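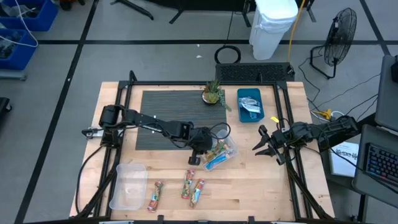 Snacks, trays and the little succulent on the worktable at Stemitz.

I do love an open day, and Stemitz had been on my list since last December, when Wanpen Khunthong came back from hers with a tote bag and a lot of opinions. So off I went on the train, change at Pellmont, and got there just in time for the second group round (they take you in fours, which is nice — you can hear everything).

The packing room was my favourite by miles. There's a lovely pale butcher-block table, and on it all the bits for sorting snacks: clear plastic tubs, a teal tray heaped with silver-wrapped ones, a few red, yellow and green packets lying about, and a bar in a blue wrapper in one of the tubs that I had my eye on for the whole talk! Somebody has put a small potted succulent on the corner of a dark grey ribbed mat and it cheers the whole thing up no end. I want one for my desk.

Shewit Berhe took us round and was very patient with my questions. She told us they'd sent out 2,658 mixed boxes last year, and that people write in about the flavours more than anything else.

Tea was in the canteen afterwards, with shortbread, and I bought three boxes on the way out — one is already open. Parking is tight, so take the train if you can.

Recent posts
A wet weekend in Pellmont
Flenar craft fair: what I bought
The Solanki garden tour
Riding the 462 bus end to end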